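Visit to the Valtora lab, Plurkholm
October 11, 2021

Our group from Umance was invited to see how the manipulation team at Valtora collects demonstrations for their table-clearing policy. I had read their report in April, so I was most curious about the part which the report treats in one paragraph only: who holds the gripper, and how they decide that a demonstration is good.

Teodora Halilović received us at the door and took us directly to the collection room. The method is simple to explain. A person takes the gripper in the hand and does the task with it, and the camera on the tool records what the fingers see. No robot is needed at this stage. The arm comes in later, when the policy is trained, and it carries the same fingers.

The task of the day was dishes and a tray. Teodora asks every operator to start with the fingers open and to approach slowly. 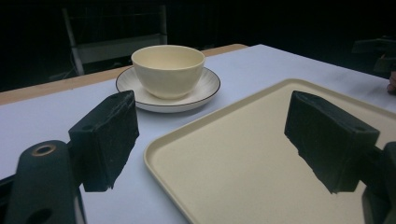 In the first round they recorded 153 demonstrations and kept all of them. The policy learned to hesitate, in the same way as the operators did. After that, Theerawat Rojanasak went through the recordings one by one and removed those with long pauses or a second attempt at the grasp. With the 80 that remained, the policy was better than before. He showed us the curves for both, and I must say the difference was larger than I expected. The test was 30 trials for each policy, with the objects in new positions.

I asked if the colour of the dishes plays a role. Theerawat thinks that pale objects on a pale surface are harder, but he has not measured it yet and did not want to give a number.

Two of us were allowed to try. The tool is heavier than it looks - my wrist was tired after 13 demonstrations, and Theerawat rejected most of mine. My colleague from Berisha did much better.

After lunch we discussed sharing of data. They prefer to finish the labelling first.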